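MEDIA RELEASE
2025-03-22

Gurska Brewing opens Deltcombe taproom, pours first kegs of Tostar lager

DELTCOMBE - Gurska Brewing has opened its first taproom, a short walk from the Deltcombe oval and open in time for the start of the home season. Doors from noon on match days. Five taps to start with, more if the cool room copes.

The headline beer is Tostar, a toasted malt lager brewed for the opening. Amber colour, dry finish, easy going at 4-something per cent (final label figure to be confirmed with the second batch). First run is 1000 litres. When it's gone it's gone until the next brew, and the next brew is three weeks off.

Also pouring: the house pale, a dark ale, a cider from up the valley and a sour cherry wheat beer called Tatlı, which sold out at the harvest fair last year and has been asked for ever since. Tatlı will be on tap only. No cans, sorry.
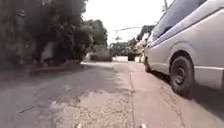
Prices have been kept down on purpose. A schooner of Tostar is $8 before the game and for an hour after the siren, whoever wins. Show a same-day match ticket at the bar and the hot chips are half price. Kids welcome til 8pm, dogs in the courtyard only.

Food is simple for now - toasties, chips, a sausage roll with Gurska's own beer mustard. A full kitchen is planned for later in the year, subject to council approval.

"We've wanted a bar of our own since the first keg went out the door," the brewery said in a statment. "People kept turning up at the brewery asking for a beer and we kept having to send them to the pub. Now they can come to us."

Getting there: parking near the oval is tight on match days, so walk or get the train if you can. The taproom is on the station side. Bike racks out the back.

Groups of more than ten should book ahead by email. Walk-ins fine otherwise. Function bookings are open from from next month.

Media tastings by arrangement. Logos and tap list available on request from the Gurska Brewing office, Deltcombe.

ENDS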